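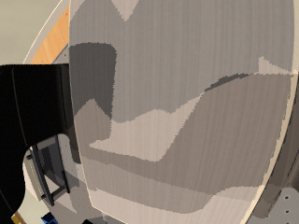
5. What families told us about the follow-up letter

When a baby needs a second hearing check, the first word a family gets is very often a letter, and we came to this part of the study with a great deal of affection for the people who write those letters and not much sympathy for the letters themselves. The version in use across the Brenda district ran to five pages and opened with a paragraph on the program's history, so that the sentence parents most wanted (when do we come back, and where?) sat near the end of page three. Layout came up in our conversations nearly as often as wording did, and the colour of the background came up more than we had expected. A surface like the one in Figure 3, taupe-grey with fine, nearly vertical streaks and a broad cool-grey shadow over most of its upper half, would be a hard place to put small grey type, and several parents described their own copy in much those terms, having read it under a kitchen light with a baby on one arm. The pale cream along the border would have suited them far better.

Figure 3. Streaked taupe-grey surface with cream edging and hard-edged shadow (computer rendering).

We held the discussions in Ulov and in two smaller towns along the same bus route, and we are very grateful to the playgroups that made room for us between snack time and pack-up. Each session was meant to last an hour and most went well over, chiefly because parents who had been through the second check wanted to stay and talk with those who were still waiting for theirs. We let them! Some of the most useful material in this section comes from those last stretches, after the formal questions were done and the tea had come out.

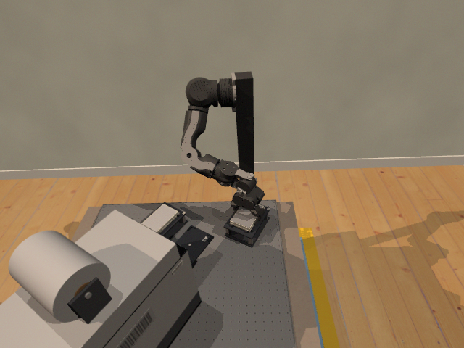
Reading time: 7 minutes

5.1 Waiting, and the word "refer"

The word that caused the most trouble was "refer". In the clinic it means that the first check didn't give a clear result and another should be booked, and staff use it all day long without a second thought. Parents took it to mean that something had been found. One mother told us she had spent the whole of November believing her son was deaf, and had already begun telling her relatives so, when a nurse at the Stillar clinic explained over the phone what the term meant. Her account was stronger than most, but the worry behind it was shared in every group we visited.

Families were also unsure how long they ought to wait before ringing up. The letter promised contact "in due course", and for the parents we spoke with the gap had been around six weeks. Those who had a phone number in hand felt much calmer about it, whether or not they ever used it, and grandparents (who came along to more sessions than we had planned for) were especially keen to see that number in large print on the first page.

5.2 Changes to the draft

The revised letter, which we called the Lü draft throughout the project, puts the appointment first and the phone number directly under it. "Refer" has been replaced by "needs another check", and the history of the program has moved to the website, where anyone who would like to read it still can. We tried the draft with parents who had not seen the earlier version, and their comments on it are taken up in Section 6, along with the translated copies.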